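Community Help > Renting and Premises > Shared Offices

Deductions from a desk deposit at the end of a licence
Posted by Jin-sol Kong
August 2026
Viewed 1,067 times

I should be grateful for guidance on the return of a deposit. My small firm, Linier, took two desks in a shared office run by Skusavmont under a rolling licence. A deposit of £300 was paid at the start. We gave written notice in accordance with the agreement and handed back the keys on the final day.

The operator has now written to say that £40 will be kept for "cleaning and making good". No breakdown was enclosed. The agreement states that the desks must be returned "in the condition in which they were found, allowing for fair wear", but no record of their condition was made when we moved in. I wish to know whether the operator is entitled to make this deduction, and whether I am expected to reply within a set time. I do not want to fall out with them over a small sum, as we may wish to use their meeting rooms in future.

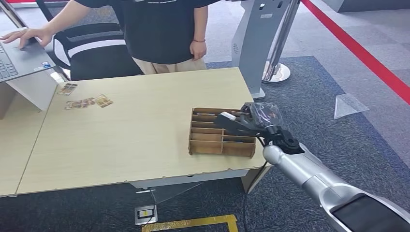
Replies to this post

Margaux Lecomte

The first step is to read the clause dealing with deposits. A licence to use a desk is not a tenancy of a home, and the rules protecting residential deposits do not normally apply. Your position will therefore depend mainly on the wording of the agreement you signed.

Please check whether the agreement allows deductions for cleaning at all, and whether it requires the operator to supply a written account of costs. 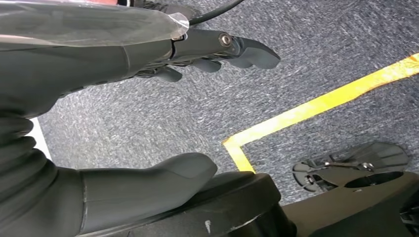 Attachment posted by Margaux Lecomte

If the agreement is silent on these points, it remains reasonable to ask for evidence. Write to the operator and request a copy of the invoice, a short note of the work carried out and the date on which it was done. Keep the letter brief and polite. State that you do not accept the deduction until these have been received, and name a date by which you would like an answer. Send it to the address for notices given in the agreement, even if you usually deal with the front desk.

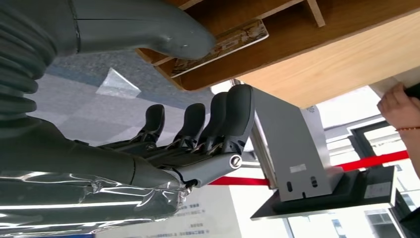
Seul-gi Byun: May I add that the date matters too. Our operator, Teixeira, sent a deduction letter in December, well after the period its own agreement allowed, and withdrew it when we pointed to the clause.

Kenneth Sutherland

They always try this. Ask for the money back and see what they say.

Shahram Karimi

I agree with Margaux Lecomte's reply and would only comment on the lack of a record at the start.
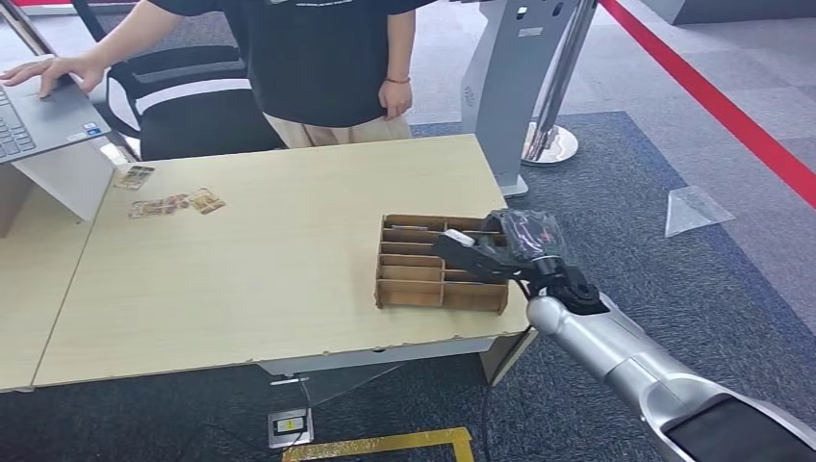 Where no inventory was made, an operator may find it difficult to show that the condition of a desk has changed. It is also difficult for the member to show the opposite, so both sides gain from a signed list. Such a list should separate the furniture from whatever stands on it. With a desk such as the one above, I would enter both sections and the seam between them, and then record on separate lines who owns the wooden organiser at the right end and the support beneath the laptop. Each side should keep a signed copy.

For the present case, please look through any emails from your first weeks. A message reporting a mark or a loose leg may serve as evidence of the earlier condition. When my own company, Prorance, left its premises, one such email was accepted without further discussion.

If the operator does not reply to your letter, the complaints procedure in the agreement should be followed before any claim is considered. Court fees may be out of proportion to the amount in dispute.

Jin-sol Kong

Thank you for these replies. I have found the clause, and it does require a written account of costs. I shall write to the operator this week and ask for one.

Related topics: Notice periods for shared offices; Fair wear to office furniture; Writing a letter of complaint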